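Subject: Re: [estotstead-build] base plate spacing and cable exit, two-arm bench
List: estotstead-build
In reply to: message from tang-bench

> We are copying your bench layout at our own shop and have two questions.
> First, how far back from the near edge did you set the plates? Second,
> do the cables have to leave the base on the operator side? Ours snag on
> the edge of the bench when joint 1 swings past center.

Plates first. Each arm has its own rectangular mounting plate on the near side of the brown top. The plate centers are 7 inches back from the front edge. We started at 3 and the screws worked loose in the trim, so do not repeat that.

Cables: they can go either way. Ours still leave the base and drop over the front edge. What stopped the snagging was slack. Leave 30 cm free between the connector and the first tie point, and run the upper link bundle in a loop along the side of the arm - tight ties at the elbow will pull the connector before they limit the joint.

Both e-stops are independent. The Haton supply feeds both bases, and the connector lights should be green before you load anything. If one stays dark, reseat the plug at the base before you touch the config.

On software, we are on the Fetar controller branch from September. Home offset for the right arm is 3,160 counts after the plate was moved. Yours will differ, so measure it. The left arm has not been recalibrated and I would not trust its numbers past the middle of the table.

Current test is pick and place at the blue tray, right arm only, low speed. Wrist cable clearance there is still marginal. I will post the revised plate drawing once the holes are final. 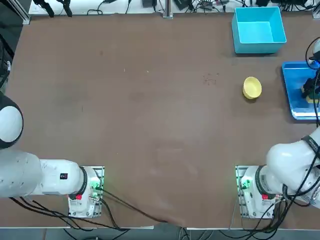
Both arms on their plates, right gripper over the tray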